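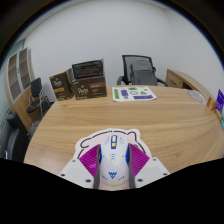
Before you load any soundings into Zundix, set your depth datum, or every contour comes out wrong. I do this first on every survey! You can work the depth slider with a mouse that has a scroll wheel, like the white one with blue and yellow accents.

1. Open the Hastance seamount file.
2. Set the contour interval to 26 meters.
3. Type 3062 as the maximum depth - no commas.

Note: grids over 600 cells wide load slowly. 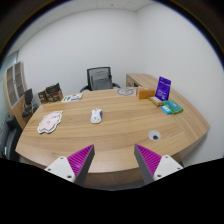
Large wooden desk, small office.

4. Save, then export to Sterkell.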